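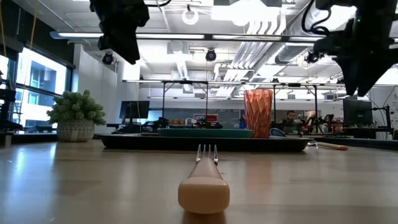

Table-setting work with a two-gripper bench: fork in the foreground, tray, plate and orange cup farther back.

Illow Tableside

Illow Tableside is a two-armed tabletop robot kit sold for teaching and testing household chores, chiefly the setting and clearing of a single place at a table. It is made by Illow, a small firm founded by Marta Shevchuk and Gyula Bognár, and is sold to university labs, trade schools and a thin but loyal band of private buyers with a spare room and an understanding family. The kit was announced in November and reached its first customers on 29/04/2021, a delay the company's newsletter called "a period of listening."

Background

Shevchuk and Bognár met at Goswood, a maker of bakery conveyors, where both worked on machines that moved rolls from one belt to another. By Bognár's account, the idea for Tableside came from watching a very expensive arm fail to pick up a teaspoon at a trade show. The arm could lift an engine part. The teaspoon slid under a radiator and stayed there for the rest of the event.

Early versions were built around one arm. Testers found that a single gripper could place a cup well enough but had trouble with anything that needed to be held still while something else happened to it, which covers most of lunch. A second arm was added and the price rose to match.

Contents of the kit

The standard package holds two arms with grippers, a control box, an overhead mounting bar, a set of cables and a printed manual of 100 pages, 14 of which concern the mounting bar. Table, tray and dishes are left to the buyer. An optional accessory pack, the Illow Place Set, adds cups, plates and cutlery chosen for a range of difficulty. The company ranks them from "friendly" to "instructive." Forks are instructive.

Buyers are free to use their own tableware, and most do. The manual advises against anything inherited.

Operation

The arms hang over the work area with the grippers pointing down, so the tabletop stays clear of bases and clamps. An operator first guides the arms through a chore by hand or with a pair of matching control handles. These runs are recorded, and the software uses them to work out its own way of doing the same thing. A typical first lesson is moving a cup onto a tray. A typical second lesson is moving it again, with the operator standing farther away.

Flatware is usually taught last. A fork lying flat on a smooth table offers a gripper very little to get hold of, and a fork with a thick, rounded handle is a good deal kinder than a thin one. Owners trade handle advice at length on the Illow user forum, where the subject has its own section and, for a time, had its own moderator.

Shiny tabletops are a known nuisance. Long streaks of reflected light from ceiling fixtures can confuse the vision software, which may treat a bright stripe as the edge of an object and reach for it with great care. Illow recommends a matte cloth. Several labs have declined on the grounds that real kitchens have shiny tables, and have gone on collecting handsome footage of grippers closing on nothing.

Software

Tableside runs on Fedier, a control program written under Solomiia Sirko and also sold separately. Fedier stores each chore as a "sitting," and sittings can be shared between owners. Version 5 brought in the pause function, which stops both arms when either one meets unexpected resistance. In earlier versions only the surprised arm stopped, while the other carried on serving.

The program has been praised for its plain menus and criticized for its messages. "The item has been placed somewhere" was removed after complaints. "Please check the floor" remains.

Service plan

A yearly service plan covers replacement finger pads, remote tuning and one visit by a technician. Pads wear fastest on kits used with rough or faceted cups. The plan leaves out spills, dropped dishes and what the contract calls "unplanned contact with houseplants." Davina Rennie, who heads customer support, has said that the last clause was written after a single phone call.

Reception

Reviews have been mixed but mostly fond. Liudmyla Kovalchuk, writing in the trade bulletin Tkachuk, set up the kit in 18 hours and described the result as "a slow, polite waiter who has never seen a saucer." She gave high marks to the grippers, which she found steady and quiet, and low marks to the cable routing, which left loops hanging above the hands. Her test kit cleared a plate and cup without trouble on most attempts. It put the fork back in roughly the same spot it had taken it from, apparently satisfied.

Other reviewers have questioned the cost, given that a person can set one place in a few seconds and will sometimes do it for free. Illow's reply is that the kit is meant for studying the job and that anyone buying it to get dinner on the table sooner should read the manual again. Teachers have been the warmest group, noting that students who grow bored with stacking blocks will argue over fork placement until the building closes.

Later models

A version with longer reach, the Tableside Long, was shown to dealers but has not gone on sale. Illow has also described a dishwasher-loading add-on. Bognár has declined to give a release date for it, citing disagreement within the company about which way the knives should point.

See also

Fedier (software)
Goswood
Gripper finger pads
Place setting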